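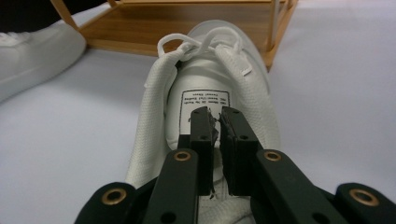
White low-top sneakers and a light wooden shoe rack.

Kollum Bookshelf Speakers: Frequently Asked Questions

What comes in the box?
One pair of speakers, the power cord, a remote with batteries, and a 2 m cable that links the left speaker to the right. Stands and wall brackets are sold separately.

Do I need an amplifier?
No. The Kollum is powered, and the amplifier is in the right speaker. If you already own an amplifier you like, look at the Clemurico, our passive model.

Can I connect a turntable?
Yes. Use the input marked PHONO for a turntable without a preamp. If yours has one built in, switch it off or use LINE instead. Running both preamps together will sound loud and distorted.

How far from the wall should they sit?
Start with 5 inches. Closer gives you more bass, and the switch on the back — marked WALL — takes some of it out again.

Why does one speaker stay silent?
Check the link cable first. It has to click into place at both ends. If it is in firmly, set the balance back to center with the remote and try a different source.

Can I swap the left and right sides?
Yes. Hold the SOURCE button until the light blinks twice. Repeat to change back.

Does the Flosik app work with older models?
It works with serial numbers from 500 up. Older pairs can still be used with the remote.

How long is the warranty?
Five years on the speakers, two on the remote. Keep your receipt.

Who do I contact about repairs?
Write to Fionnuala Ó Néill at the service desk and include the serial number. Dealers should contact Áine Corrigan. The service desk is closed for the last week of November.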